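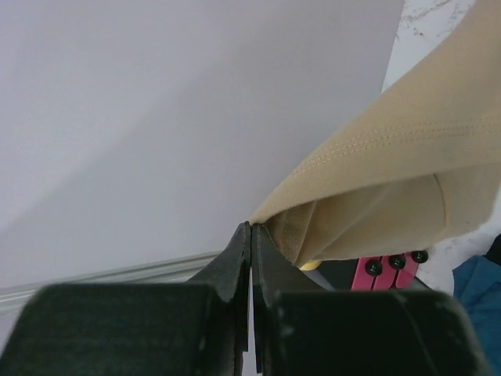

Double stitching along the hem of a piece of beige knit fabric.

Stenby opens registration for Kombo garment care programme in Prellbridge

PRELLBRIDGE, Mar 1, 2026 – Stenby, the clothing care and re-use organisation, today opened registration for Kombo, a programme of practical sessions on checking, folding and storing everyday clothes. The first sessions will take place in May at the Stenby workroom in Prellbridge, with a second series to follow in Plelow later in the year.

Kombo is open to households, charity shops, school uniform exchanges and small clothing hire businesses. It has been designed for people who handle a good deal of clothing but have had no formal training in looking after it. Each course runs for four sessions and is limited to 25 places.

The programme follows a pilot held over the winter, in which 57 people took part. Between them, participants sorted and folded over 1000 garments, most of them plain knitwear, T-shirts and light jackets. The largest share of items set aside for repair had faults at the hem or cuff, and many of these were small enough to be put right in a few minutes with a needle and matching thread.

The first session therefore deals with edges and seams. Participants learn to spread a hem between the fingers, follow the stitching from one side seam to the other, and mark any place where a thread has lifted or the two rows have begun to pull apart. Knitted fabric is given particular attention. It stretches under its own weight when held by a corner, and a sound row of stitching should stretch with it and return without puckering.

The second session covers laying out. A garment that has been dropped on the table in a heap is opened from the lowest layer upwards, with sleeves and facings drawn out before any smoothing begins. Soft fabric in a single pale colour can be difficult to read at this stage, as hems and folded edges look much alike, and participants are encouraged to find a seam first and work outwards from it.
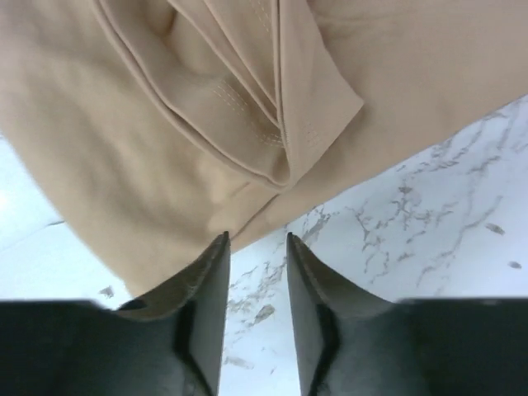
A long hem curves over folded beige fabric on a white marble-patterned surface.

Smoothing, folding and stacking make up the third session. Participants practise a flat fold for knitwear and a narrower one for shelves and shallow drawers. Stenby recommends a smooth, wipeable surface that is wide enough to take the whole garment – a kitchen table is usually sufficient – with other textiles moved to the sides so that the middle stays clear for the piece in hand. Small creases may be eased out with the flat of the hand before the first fold is made. Larger ridges should be lifted and laid down again, as pressing on them tends to set a line across the cloth.

The final session is given over to participants' own garments, and to storage over the summer months.
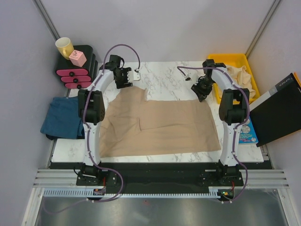

Registration and fees

Registration is open from today and will close when all places have been taken. Household places are offered at a reduced rate, and charity shops in Prellbridge and Plelow may send two members of staff for the price of one. Participants should bring one knitted garment, clean and dry, to the first session. Needles, thread and printed guidance are provided.

The Stenby workroom is on the ground floor and has step-free access from the street. Seating is available at all tables. Those who would like the guidance in large print should say so when they register.

Dates for the Plelow series will be announced once the Prellbridge courses have been completed.

About Stenby

Stenby promotes the longer use of clothing and household textiles through teaching, repair and re-use. It is based in Prellbridge and also runs a regular mending table in Plelow.

Media enquiries should be addressed to the Stenby press office, Prellbridge. Copies of the Kombo course outline are available on request.

ENDS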